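11 Sep 2019

Slept badly again, and it's all Khoa's fault, because he called at bedtime to say the choir has a new piece for the Riltley concert and would I please, please take the alto solo. I have not sung a solo since high school! I said yes before I'd even looked at it (of course I did) and then lay there until two in the morning humming into my pillow.

So today was mostly singing. I walked to Cisternas for bread and hummed the whole way, and the lady with the two beagles crossed the street. The piece is lovely, very slow, with a long held note on page three that goes on for what feels like a week. Tormod Kristiansen is conducting this year and he marks everything in green pencil — breathe, don't breathe, softer, SOFTER. My copy looks like a salad.

Rehearsal was at 7 and I got there early. Bảo Đàm was at the piano already, playing the intro over and over with his coat on. We tried the solo with just the two of us and I came in a bar early both times. The third time I got it, and he stopped playing and clapped, and I could have kissed him. Then the rest of the choir arrived and I came in early again. Oh well!

Thắng thinks the hall holds 500. I wish he hadn't told me that. Last July we sang for 40 people in a church basement and my knees shook for that one.

Dish rack, red tray and a clear container, from my pictures folder:

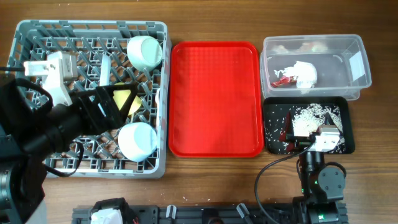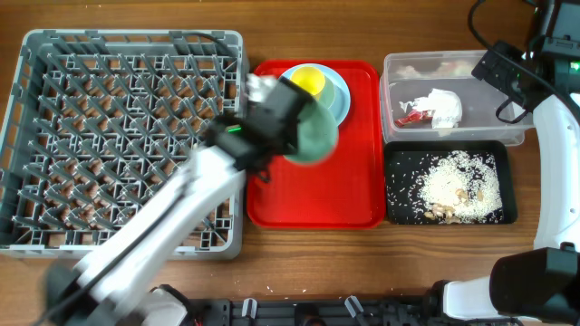
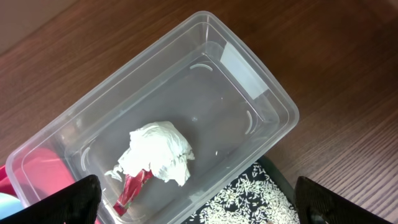
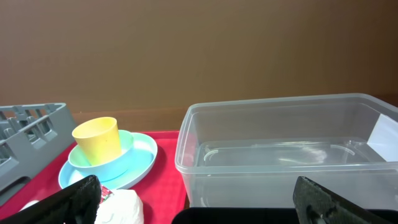 Before bed

Tea with honey, no milk (Tuấn swears milk ruins the voice, and I'm too nervous to argue). Went through page three one more time, very quietly, sitting on the edge of the tub where the echo is good. Got the long note almost to the end. Must ask Tormod if I'm allowed to sneak a breath before the last line, and must find my black shoes.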